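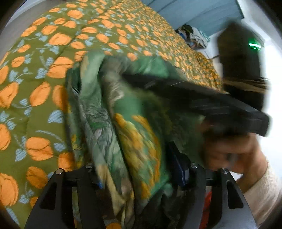 Page last changed: March, 10:40 am

Hundex Grenberg analogue gateway, 2 port

The Grenberg connects analogue telephones, fax machines, door stations and alarm diallers to a SIP phone system. It has 2 FXS ports, one Ethernet port and a serial console. It does not have an FXO port and can't be used to bring an outside copper line into the phone system. For that job, see the Ovutwood line adapter.

Each FXS port registers as its own extension, with its own user name, password, caller ID and codec list. The ports can register to the same server or to separate servers. A port that is not registered gives a stutter tone when the handset is lifted, so a fault can be found without logging in to the gateway.

Price: $1,239 including GST
Stock code: Hundex Grenberg 2P
Supplied with: gateway, power supply, one Ethernet cable, one console cable, two rubber feet strips

Rack ears are sold separately.

Mounting

The case is 166 mm wide. Two units fit side by side on one shelf in a 19 inch rack, with the fronts flush if the Ovutwood shelf is used. There are keyhole slots under the case for wall mounting. Mount the unit with the ports facing down where there is any chance of dust. Leave a finger's width clear at both sides, as the case has no fan and the vents are on the sides only.

Power

The unit runs from the supplied power pack or over Ethernet from a PoE switch. If both are connected, the power pack is used and PoE takes over when it fails. The changeover does not drop calls in progress. Changing back from PoE to the power pack does not drop calls either, but the ring voltage generator restarts, and a phone that is ringing at that moment will stop for one ring cycle.

A switch that shares a power budget across many ports may refuse power to the gateway if the budget is nearly used up. The gateway asks for its full allowance at start-up, when both ports are assumed to be ringing. Set a fixed allocation on the switch port if the unit fails to start after a power cut and starts normally by itself later.

Telephony

Codecs are G.711 A-law, G.711 mu-law, G.722 and G.729. For Australian lines leave G.711 A-law at the top of the list. Fax is carried by T.38 or by G.711 pass-through. The gateway begins every fax call as voice and changes over when it hears fax tone. If the far end rejects T.38, the call stays on G.711 with echo cancelling turned off.

Tones, ring cadence and line impedance are set by country profile. The Australian profile is loaded at the factory. A factory reset keeps the country profile but clears everything else, including the admin password.

Caller ID is sent to the handset between the first and second rings. Older handsets that expect it before the first ring need the "early" option, found under Port, Ring, Caller ID timing.

Hook flash is detected between a lower and upper limit that can be set for each port. If lifting and pressing the hook to transfer a call hangs up instead, raise the upper limit in small steps. If hanging up quickly and dialling again puts the first call on hold, lower it.

Provisioning

The gateway looks for its settings in this order:

the address given by DHCP option 66
the address saved in the web interface
the Mittal redirect service, if it is enabled

The file name is the MAC address in lower case without colons, followed by .cfg. A general file named grenberg.cfg is read first if it exists, and settings in the MAC file override it. Both files are plain text. A setting that the firmware does not recognise is skipped and logged, and the rest of the file is applied.

Settings changed in the web interface are lost at the next provisioning run unless "keep local changes" is ticked. The option is off by default. Sites that use a central phone manager should leave it off.

Known behaviour with phone managers

Some phone managers list the gateway once, by MAC address, and some list it once per registered port. In the first case the second port has no row of its own, and its calls appear under the first port's extension in the inventory report. Call records are not affected. The user agent string is the same on both ports unless "add port number to user agent" is ticked, and most reports will then separate them.
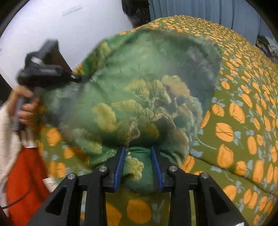
Ovutwood commented: we ticked the port number option at every site and the inventory came good at two of them. At the third the report kept showing one row until the old record was deleted by hand. The gateway was sending the right string the whole time. Might be worth putting on this page that the phone manager can hold on to the first string it saw.

Reply from Hundex: agreed, and added to the list of checks below. The string is sent with each REGISTER, so a trace at the server will show whether the change has been applied.

Checks when a port is missing from a report

Confirm both ports show as registered on the Status page.
Confirm the port number option is ticked and the unit has been restarted.
Take a trace and look for the user agent header on each REGISTER.
Delete the old device record in the phone manager, then restart the gateway.
Wait for the next report run before looking again.

Security

SIP can be carried over UDP, TCP or TLS. Audio can be encrypted with SRTP, and the setting is per port. The server certificate is checked when TLS is used, so the clock must be right. Set an NTP server before turning TLS on. A gateway with the wrong date will fail to register and will log "certificate not yet valid".

The web interface uses HTTPS only. Plain HTTP requests are redirected. Telnet is not included in the firmware. The serial console is always on and asks for the admin password – if the unit is in a place open to the public, put it in a locked cabinet.

Firmware

Firmware is a single file for all Grenberg hardware. The unit keeps two copies and starts from the older one if the newer one fails to load. An upgrade waits until both ports are idle unless "upgrade now" is chosen, and that choice drops any calls in progress. Settings carry across in both directions, except that the hook flash limits go back to the country default when an older copy is loaded.

Not supported

Pulse dialling
Outside copper lines
Modems faster than fax speed
Metering pulses
Battery backup from within the case

Emergency lift phones should not be connected to this product without advice from the lift company.

Related items

Ovutwood line adapter
Ovutwood shelf for 19 inch racks
Grenberg rack ears, pair
Grenberg replacement power pack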